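Häufige Fragen zum Theaterstück »Dalen« im Gatbridge
Alles zu Karten, Einlass und Spieldauer

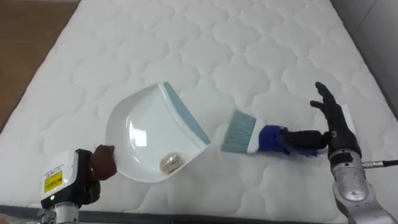
Worum geht es in dem Stück?
»Dalen« erzählt von zwei Schwestern, die nach dem Tod der Mutter deren Pension auflösen. Buch und Regie stammen von Hjørdis Haugen. Fast die gesamte Handlung spielt in einem Gästezimmer, in dem die beiden sortieren, streiten und übernachten. Eine große weiße Matratze mit wolkenförmig gesteppter Oberfläche, daneben ein Stück brauner Holzboden, viel mehr braucht so ein Zimmer nicht. Das Bühnenbild bleibt entsprechend sparsam.

Wie lange dauert die Vorstellung?
Der erste Teil dauert 74 Minuten, der zweite 28. Dazwischen gibt es eine Pause.

Was kosten die Karten?
16 Euro auf allen Plätzen. Der Saal hat 200 Sitze, die Platzwahl ist frei.

Wo bekomme ich Karten?
Online über Flondix oder an der Abendkasse. Reservierte Karten bitte bis 19 Uhr abholen, danach gehen sie in den freien Verkauf.

Ist das Stück für Kinder geeignet?
Wir empfehlen es ab zwölf Jahren. Es wird laut gestritten und in einer Szene ist der Saal völlig dunkel.

Gibt es ein Gespräch mit dem Ensemble?
Ja, jeden Mittwoch nach der Vorstellung im Foyer. Der Eintritt ist in der Karte enthalten.

Darf ich fotografieren?
Während der Vorstellung nicht. Beim Schlussapplaus gerne, aber ohne Blitz.

Wird das Stück noch einmal gespielt?
Im September sind weitere Termine im Kulturhaus Dilley geplant. Der Vorverkauf dafür hat noch nicht begonnen.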